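Household Practice Course, Kazmi Centre
Handout: Unit 2, Folding and Sorting on a Large Flat Surface
Pilport Building, Practice Hall

Purpose of the unit

Participants learn to fold everyday clothing on a made-up bed or covered table and to keep finished items apart from those still to be done. The unit follows the introductory session on care labels and fibres. It is taken on Thursday in 2 parts, with a short break between them.

Preparation

The covering sheet is to be drawn flat before any garment is placed on it. Light creasing in the sheet is acceptable. Deep folds should be smoothed out by hand, working from the middle towards the sides. Pockets are emptied at this stage and their contents handed back to the owner.

Placing of items

Finished garments are stacked at a far corner. The space nearest the person folding is kept for the garment in hand. Personal belongings and papers should be moved to a desk or side table before work begins. 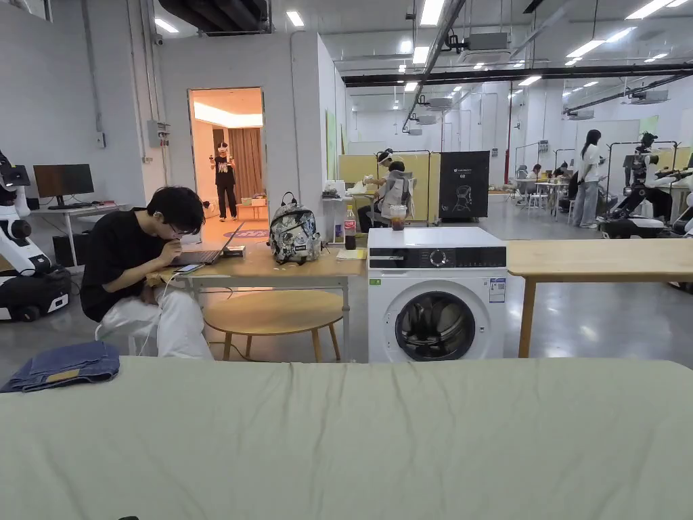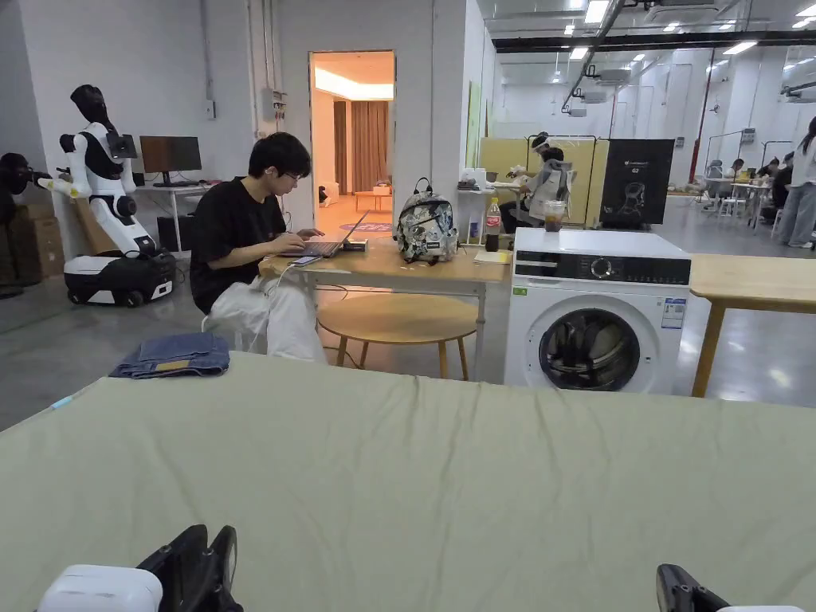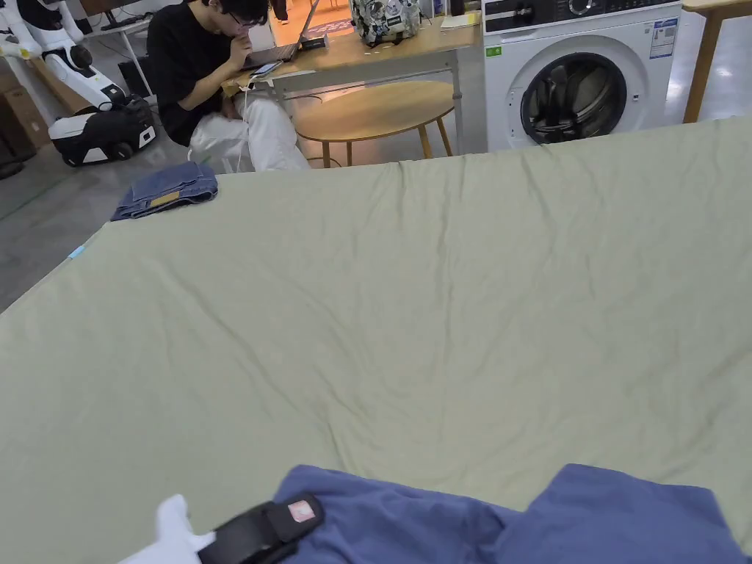
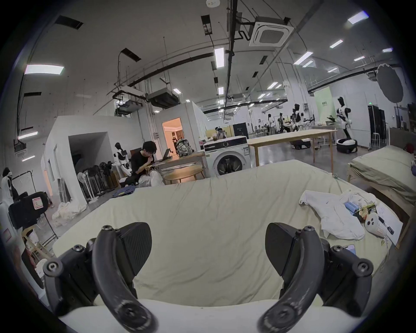 A folded pair of jeans lies on the green sheet in the first three views; the last has a cream-coloured sheet with a white shirt on it.

Method for trousers and jeans

Fasten the button and close the zip. Lay one leg over the other with the seams together, and tuck in the point at the seat so that the edge is straight. Fold the hem up to the waistband, then fold once more. Heavier denim may be pressed down with the flat of the hand.

Method for shirts

Lay the shirt face down and draw the sides towards the centre, with the sleeves turned back along the body. Fold from the hem upwards. A badly crumpled shirt should be shaken out and smoothed first, and set aside for ironing if the creases remain.

Assessment

Each participant folds 4 garments of different kinds and places them in a single stack. Marks are given for straight edges, even size and the condition of the sheet at the end. Written notes of no more than 1000 words are handed in at the Koltico desk before the next unit, which deals with bed linen.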